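Home | Essays | Letters | Archive

Against the Matching Set

My aunt in Clilton owned 40 identical cups and drank from a jelly jar. I think of her whenever a store tries to sell me a set. A cupboard should be a bit of a mess. You reach in, you get what you get, and the guest who draws the ugly one has something to talk about.

Delphine Halvorsen

Last updated Fri 26 April
Contact | © Ambrose Letters | Back to top
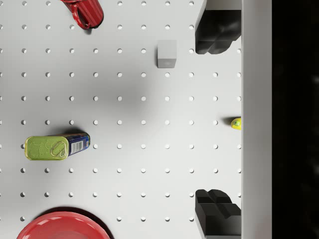 A red mug, one of no set.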